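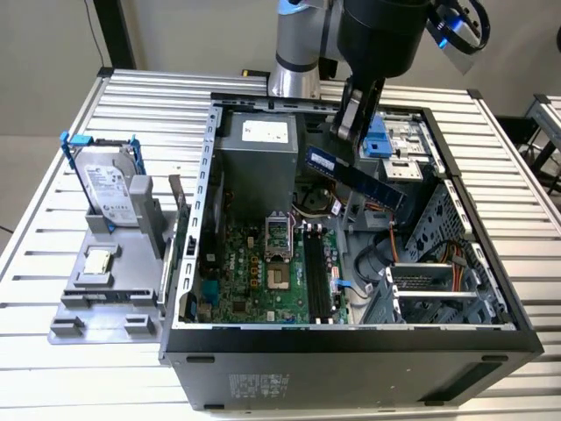 Putting Memory in an Older Desktop

Workshop tips, page 15

Most of the tower computers that come across a home workbench need the same few things: a cleaning, a new drive, and more memory. Memory is the easiest of the three. The job takes a few minutes once the case is open, and the only tool you are likely to need is a screwdriver for the side panel. Some cases don't even need that.

These notes cover getting the case open, seating the modules, and what to do when the machine won't start afterward. They were first put together for the repair bench at Undedcombe and have been added to since by people who use it.

Before you buy anything

Find out what the computer takes. Memory comes in generations (DDR2, DDR3, DDR4, DDR5), and one generation will not work in the slots of another. The notch along the contact edge is in a different place on each, so a wrong stick won't go in. People do try to force them, and they crack the slot.

Look up the model number of the computer on the maker's support page, or take out a stick that is already in there and read its label. Write down the generation, the size and the speed. If you have lost the manual for the computer, the maker will usually have a copy to download, and the section you want is the one on memory or system board layout.

Desktops use long sticks and most laptops use short ones. Sellers mix them up in their listings. The long kind is called DIMM and the short kind SO-DIMM.

Check the maximum too. An older board may only accept a certain amount in each slot, and a bigger stick either won't be seen or will stop the machine from starting. Also watch for memory sold as "ECC registered" or "server memory." It is often cheap secondhand and it won't run in an ordinary desktop.

If you are buying two, buy them as a pair. Two matched sticks usually run a little faster than one stick of the same total size, and you avoid problems with mixed brands. Mixed sticks often do work, at the speed of the slower one, so don't throw out what you have before testing.

Setting up the bench

Shut the computer down properly from the menu. Sleep is no good for this. Switch off the power supply at the back if it has a switch, pull the cord, then hold the power button in for a few seconds to drain what's left.

Unplug everything else from the back. Take a picture of the cables with your phone first if there are a lot of them.

Lay the tower on its side with the removable panel facing up. Trying to press memory into an upright tower is awkward, the case tips away from you, and anything you drop ends up at the bottom behind the drives. On its side, the board lies flat and you can push straight down on it.

A bench with a slotted or slatted top is fine to work on, but small screws will find the grooves. Use a dish. A jar lid, a muffin tin or a magnetic tray all do the job. Ruoxi Cai keeps an old ice cube tray on hers and uses one pocket per step, filling from left to right and emptying from right to left when she closes up.

Don't work on carpet, and don't work in a wool sweater in December. Touch bare metal on the case before you touch any parts, and again each time you come back to the bench. A wrist strap is better if you have one. Clip it to unpainted metal.

While it's open

Clean it before you put new parts in. Take the case outside if it's very dusty. Use short bursts of canned air, keep the can upright, and hold the fan blades still with a finger or a pencil so they don't spin. Get the dust out of the memory slots as well, including the ones that have been empty for years. A bit of lint in a slot is enough to stop a stick from making contact.

Leave the power supply closed. That's the metal box that the main cord plugs into. Blow the dust out through the vents and go no further, as parts inside can hold a charge long after it has been unplugged.

If the processor is out, keep your hands and sleeves away from its socket. On many boards the contacts are fine springy pins that bend at a touch, and dust, lint and loose screws all do harm there. Don't use canned air on it at close range. If it will be out for more than a few minutes, put the plastic socket cover back on. Memory can be fitted with the processor in or out, but the board won't start without one, so fit the processor before you try the power. With the cooler off, you will also need to wipe away the old thermal paste and put on new.

Look at the wires next. Bundles from the power supply like to flop across the board, and they get caught under sticks and in fan blades. Fold them back toward the drives and hold them there with a hook-and-loop strap. Plastic zip ties work too, but someone will have to cut them off later, usually with cutters that are too big.

Fitting the modules

Find the memory slots. They are the long, narrow ones that sit side by side near the processor socket, with a latch at one end or both. Press the latches outward until they click open.

If you are taking old sticks out, opening the latches will lift them. Pull them straight up by the ends.

Hold the new stick by its side edges or by the top. Keep your fingers off the gold contacts. If you do touch them, wipe them with a lint-free cloth and a drop of isopropyl alcohol, and let them dry.

Line up the notch in the stick with the ridge in the slot before you push. It is off center, so the stick fits only one way around. Bring the stick in at whatever angle you need to get past the drive cage and the wires, but have it standing straight over the slot before you press down.

Put a thumb on each end of the top edge and press evenly. It takes more force than most people expect. The latches should swing in and snap shut on their own. If only one end has gone down, don't lean on the other end. Take the stick out and start again.

With two sticks and two slots there is nothing to decide. On a board with four slots, the pair normally goes in matching slots, which are often the same color. The manual tells you which. If you have one stick only, use the slot that the manual lists first.

Check your work by looking along the row from the side. The sticks should sit at the same height and no gold should be showing.

Starting it up

Leave the side panel off for the first start. Connect only the power cord, the monitor and the keyboard. Keep your hands out of the case.

Some computers pause longer than usual the first time after a memory change, and a few restart once by themselves. Give it a couple of minutes before you decide that something is wrong. You may also get a message that the amount of memory has changed. Follow what it says on the screen to accept it.

Once you are in, look at the system information page and see that the full amount is listed. Then run a memory test overnight, or at least for one full pass. Yutong Shi does this with every secondhand stick before it goes into anyone's machine, and writes the result on a piece of masking tape stuck to the bag.

If it won't start

Beeps or blinking lights nearly always mean that a stick isn't all the way in. Unplug the computer, take the sticks out, and seat them again.

If that doesn't help, try one stick by itself, then the other, in the same slot. When one works and one doesn't, you have found the bad one. When neither works, try the other slot.

A black screen with the fans running can be the same thing. It can also be a power plug you bumped loose, so press down on the big connector on the board and the smaller one near the processor.

If only half the memory shows up, clean the slot again and check the maximum for the board.

When the old sticks work and the new ones don't, the new ones are probably the wrong kind. Send them back while you still can.

Storing the leftovers

Keep spare sticks in anti-static bags or in the clear plastic trays that they are sold in. Plain sandwich bags build up static. So does the pink foam once it gets old and crumbly.

Label each one with the generation, size and where it came from. Nneka Olatunji has a card file drawer for hers, with a divider for each generation and one at the back marked "untested," and she clears out the back section once a year. A shoebox with cardboard dividers is just as good.

Dead sticks go with electronics recycling. They don't belong in the household trash.

Closing up

Count the screws back out of the dish. Run your hand under the case before you stand it up - a screw caught under there will scratch the bench, and one left inside will rattle until you open the whole thing again. Make sure no wires touch the fans. Slide the panel on from the back toward the front, or whichever way yours goes, and put the screws in finger tight before you use the screwdriver.

Tape a note to the inside of the panel with the month, what you put in, and the size. The next person to open the case may well be you.

Notes by Meifang Lu, with additions from Yevdokiia Nazarenko on cleaning.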